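Droltton Opens Winter Clothing Exchange at Former Vik Street Library

The City of Droltton will open its winter clothing exchange in December at the former Vik Street library, the Department of Community Services has announced. The exchange will serve residents of all ages and will remain open through the end of February.

Residents may bring clean, wearable clothing and take home items they need at no charge. No proof of income is required. The city has set aside space for 900 garments on the ground floor, with coats and children's wear placed nearest the Odel Avenue entrance.

The program replaces the one-day coat drive held in past years at the Prestia Community Center. That event reached 125 households last winter, and the department received many requests for longer hours. Under the new plan, the exchange will open at 10 a.m. and close at 4 p.m. on weekdays, with late hours until 7 p.m. twice a month.

The City Council approved funding for rent, heating and 2 part-time positions as part of the current budget. A further 40 storage bins have been provided by the Droltton school district, which will also collect clothing at its elementary schools – drop-off points will be listed on the district website.

Small items such as gloves, scarves and hats should be handed in at the front desk. They will be clipped to hangers or placed in trays by size. Shoes must be tied together in pairs.

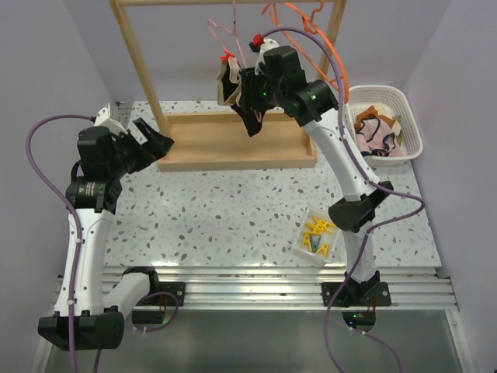

Items Not Accepted

The exchange cannot take bedding, pillows, used underwear or clothing with broken zippers. Items left outside the building after hours will be discarded.

Residents who are unable to travel to Vik Street may ask for home delivery by calling the Department of Community Services before noon. Free parking is available behind the building, and the Odel Avenue bus stops at the main entrance.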